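Werkstattbuch, August
Eintrag nach dem Vorführtag, Halle Totard

Aufbau ab 7:30, Türen offen ab 10 Uhr. Angemeldet waren 100 Personen, am Eingang unterschrieben haben 46. Für den Platz am Tisch hat das gut gereicht, in zwei Schichten wäre es sogar zu ruhig geworden.

Reihenfolge wie besprochen: erst die Zelle von Motaung (Sortieren von Stanzteilen, läuft ohne Zutun), dann der Handführtisch mit den Greifern und dem Obst. Die Zelle stand zweimal. Beim ersten Mal Lichtschranke, ein Besucher mit Rucksack. Beim zweiten Mal steht im Protokoll Fehler 247, den kenne ich bisher nur vom Druckluftabfall. Kompressor lief aber. Ximeng Jiang hat quittiert und weitergemacht, Ursache offen.

Am Handführtisch durfte jeder selbst greifen. Die meisten drücken am Anfang viel zu fest zu und setzen zu hoch an. Nach ein paar Versuchen wird es besser. Kinder lernen es schneller als die Leute aus der Konstruktion. Tomate und Pflaumen gehen am schwersten, weil die Haut glatt ist. Die großen Orangen sind einfach, solange man sie mittig erwischt.

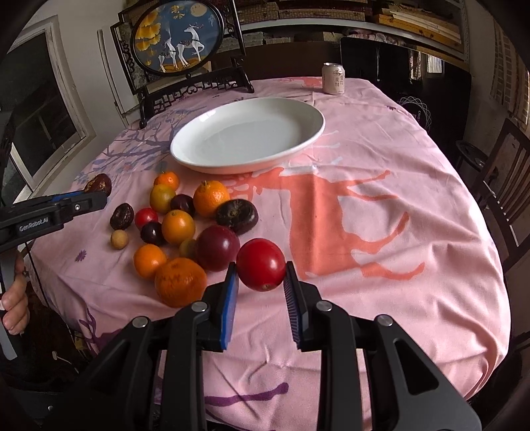
Warum nehmen wir für so eine Vorführung Obst und keine Normteile?
Obst ist nie zweimal gleich groß und zeigt Druckstellen, damit sieht auch ein Laie sofort, ob die Greifkraft gepasst hat.

Zwei Leute gleichzeitig am Tisch ist machbar, aber eng. Die Greifer kommen sich über dem Obst in die Quere, sobald beide zum selben Stück wollen. Ximeng hat dann angesagt, wer dran ist. Beim nächsten Mal den breiteren Tisch aus dem Lager nehmen oder die Stücke weiter auseinander legen. Der Teller als Ablage ist in Ordnung, der Rand ist niedrig genug.

Fragen, die mehrfach kamen:
Was kostet das? An Dorna verwiesen, Preisliste lag nicht aus. Fehlt auf der Packliste.
Merkt der Greifer, wie fest er drückt? Habe den Unterschied zwischen Kraft und Fingerweg erklärt, am besten ging es mit der Federwaage. Die Federwaage wieder mitnehmen.
Kann der Roboter das dann allein? Hier nicht zu viel versprechen. Mein Satz war: bei bekannten Teilen ja, bei gemischtem Obst kommt es auf den Fall an.

Gegen 14 Uhr kam die Gruppe aus Flememgate, hauptsächlich Instandhaltung. Gute Gespräche über Verschleiß an den Fingerbelägen. Die wechseln bei sich nach Sicht, wir nach Kalender. Wollen uns ihre Liste schicken.

Abbau bis 17:15. Obst mit Druckstellen kam in den Kompost, der Rest steht in der Küche.

Offen:
Fehler 247 nachlesen, Motaung anschreiben.
Fingerbeläge reinigen, am Saft klebt Staub.
Schrauben an den Gelenken nachziehen.
Verlängerung 10 m zurück an Halle 2.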